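How to Clean Up After a Big Round Thing Has Lived on Your Floor

Every household and workplace has one. It is large, it is round, and it was set down "for a minute" in October. Ours had been at the Olano workshop for 91 days when I finally gave in and wrote down a method.

What you need

A dry cloth, a damp cloth, a soft brush, and a clear patch of floor wider than the object. You will think you have the last one. Measure anyway.

Step 1. Clear the landing zone

Pick up the small stuff first. Cords are the worst, as they lie flat and innocent until your heel finds one. Push power strips back toward the wall and coil any slack.

Step 2. Get down there

Sit or kneel. Bending over from a standing position feels efficient for 8 seconds, after which your back files a complaint. On a shiny floor, wear something dark that you don't love, because a shiny floor shows dust and then gives it to your pants.

Step 3. Work from the near edge

Start with the side closest to you and keep both hands low. Brush along the ribs of the rim, one groove at a time, then turn the whole thing a little and carry on.
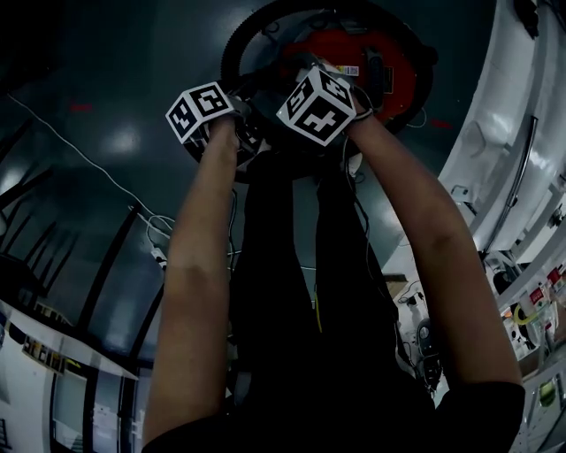 Leave the middle for last. A bright center makes every smear look like a personal failing, so use the damp cloth once and the dry cloth twice. Go easy around any sticker. I scrubbed the label off a Flokell lid some years back and have been guessing at its size ever since.

Step 4. Do the floor underneath

Slide, don't roll. Rolling is how the Hamdy storeroom lost 2 shelves. Wipe the bare patch and let it dry before putting anything back.

Step 5. Find it a home

Against a wall is fine. "Over there" is not a home. I marked our spot with tape and wrote the date on it.

Posted Dec 15, 2018, under Floors and Regrets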